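Two-armed robots learn to hand off small objects with fewer demonstrations

A research group at Wolbridge has found that a pair of robot arms can learn to pass small household objects between them from 90 recorded demonstrations, if the recordings are picked and ordered with some care. The same policy trained on a random set of the same size did noticeably worse.

The work is part of Tistent, a project on two-handed manipulation that started as a side topic in the group's grasping research. Its first results were presented at an internal seminar on Wednesday.

Passing an object from one gripper to another looks simple, but it is a common place for learned policies to fail. Both grippers have to be in the right place at once, and for a short time both are holding the same thing. If one lets go too early the object drops. If one lets go too late the arms pull against each other, and the object can twist or slip out sideways. Small objects make it harder – there is little room for two sets of fingers.

Until now the group had dealt with this by recording more. An operator guides both arms through the task, the recording goes into the training set, and the policy learns to copy it. For earlier tasks that meant several hundred recordings per object.

"We kept adding data and the curve went flat," said Kelechi Uzor, who leads the experiments. "The new recordings looked like the old ones. The operators were good at the task by then, so they did it the same way every time."

The new method, which the group calls Yuen sampling after the meeting room where it was worked out, looks only at the part of each recording near the handover. It compares the position and angle of the two grippers at the moment both are touching the object, and keeps a recording only if it differs enough from the ones already chosen. The recordings that are kept are then sorted from slow to fast, and the policy is trained on the slow ones first.

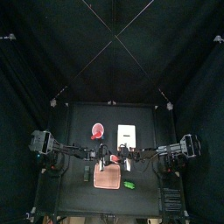 Wolbridge Robotics – Manipulation Group

The tests are run on a table with a flat black top inside a black-draped enclosure, with an arm reaching in from each side. The arms end in matching grippers with two white fingers each, which stand out well against the dark surface. Other items, such as a cup, a box and a cloth, share the table with the object being passed, so the policy has to work with more than one thing in view.

Each trained policy was given 100 attempts. An attempt counted as a success if the second gripper ended up holding the object alone and carried it clear of the first. With 90 randomly chosen recordings, the policy completed 56 handovers. With the same number chosen by the new method, it completed 19 more. Training time was the same in both cases.

Most of the gain came from the release. Policies trained on random recordings often opened the first gripper on a kind of fixed timing, whether or not the second had a firm hold. Those trained on the selected set were more likely to wait. The group thinks this is because the slow recordings show the overlap between the two grasps more clearly, but it has not yet tested the ordering and the selection separately.

Some problems remain. The method did little for soft objects, which change shape when the second gripper closes on them – the position of the fingers says less about the quality of the grasp in those cases. It also depends on finding the moment of contact correctly. At present that is read from the gripper motors, and Uzor said the signal is noisy for very light objects.

"For light things we still go back and mark the contact by hand," Uzor said. "That takes a few seconds per recording, so it isn't terrible, but we would like to get rid of it."

The group plans to repeat the tests on a second setup at its Stinberg site, where the arms are mounted closer together and have less room to turn. A written report covering both sites is expected in December. The selection code will be shared with other teams on the Tistent project before then, along with the settings used in the handover tests.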